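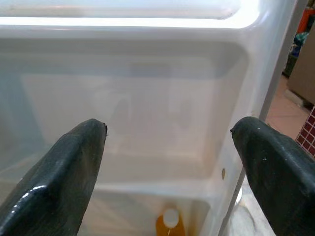 3. Storage and Handling of Milk Samples

3.1 Sampling

Composite milk samples were taken from 28 cows at the Dulavside herd during the morning milking. All cows were between first and fourth lactation and had calved since September. Teats were wiped and dried before the meters were attached. Each sample was split into two tubes, one for somatic cell count and one for progesterone.

3.2 Storage

Tubes for cell count were preserved with one tablet each and kept at 4 °C until analysis. Progesterone tubes were stored upright in the same refrigerator. Samples older than the limit in the Elar protocol were discarded and recorded as missing.

3.3 Analysis

Progesterone was measured with the Drelel plate kit. Standards were run in duplicate on every plate. Cell counts are given in units of 1,000 cells per ml. A total of 210 progesterone readings passed the duplicate check and were kept for the comparison with the heat detection records.

3.4 Limitations

Feed changed during the trial when the second silage clamp was opened, and this was not corrected for. Two cows were treated for mastitis and their cell counts were left out from the day of treatment. Calving dates were taken from the farm diary and were not checked against the breeding records.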